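Home | Journal | Notices | Archive | Contact

Print this page | E-mail this page

Residence Diary – January

Sunday. The reading room at Jinthorpe opened at the usual hour. Rain had continued through the night, and the lower path to the river gate remained closed. Visitors were directed to the upper entrance, where mats had been laid.

The morning was given to the Pavirow letters. Three boxes have now been read in full, and 524 sheets remain to be entered in the register. The hand is small and regular, although the ink has faded badly on the sheets written from Zisbridge. Those pages must be read near the window and will be left for brighter days. One letter concerns the price of seed potatoes and the poor state of the ferry landing. Another complains at length of a neighbor's geese.

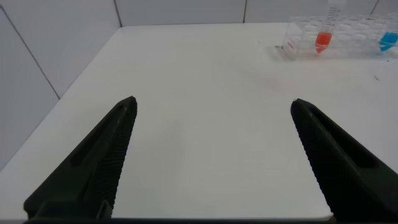
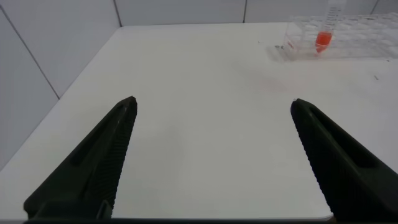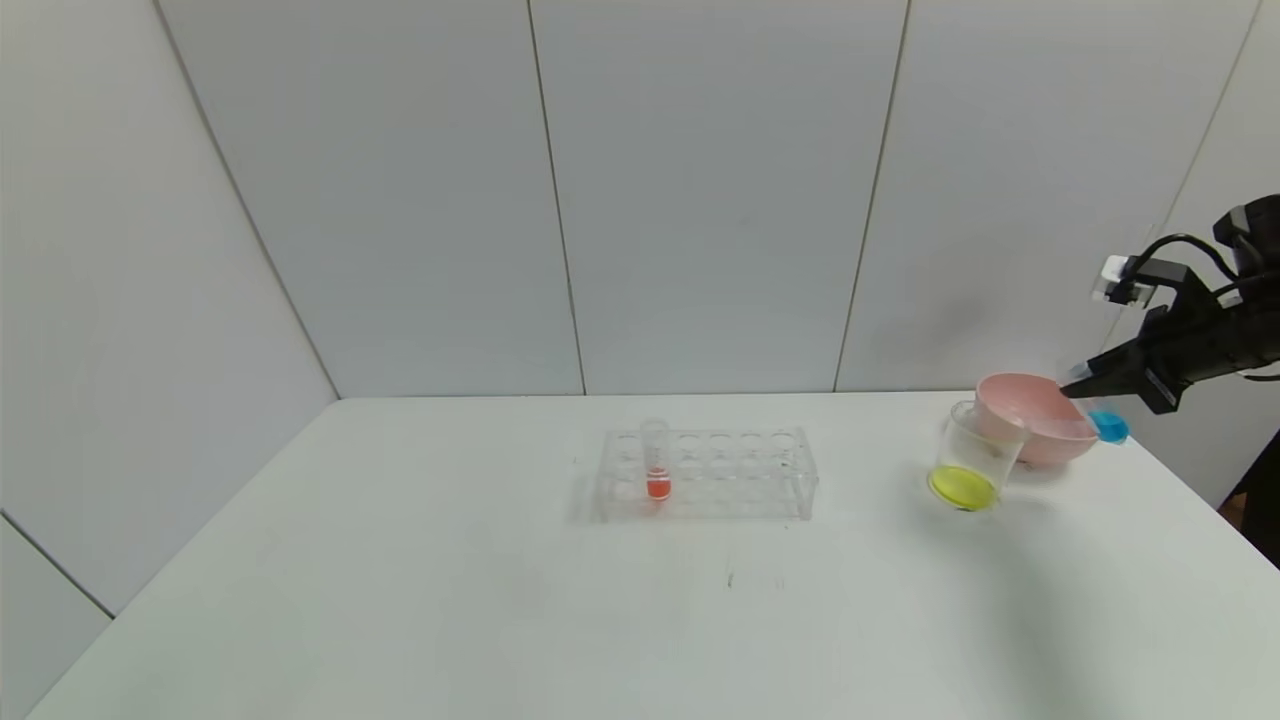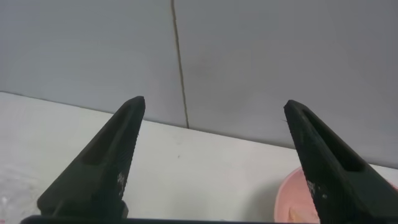

After lunch the writer reviewed the draft chapter on the ferry. It stands at up to 200 lines over the agreed length and will require cutting. The passage on tolls can be shortened without loss. The account of the spring flood should remain as written – it is the only part that draws on the letters directly. A note on the old spelling of Zisbridge has been moved to the back matter.

A request was received for the loan of the large map. It was declined in writing, as the map may not leave the building while the folds are under repair. A tracing was offered instead.

The heating in the east corridor failed again at 3 o'clock. The matter has been reported, and readers were moved to the south tables. Work on the fourth box will begin tomorrow, weather and light permitting.

Previous entry | Next entry | Back to top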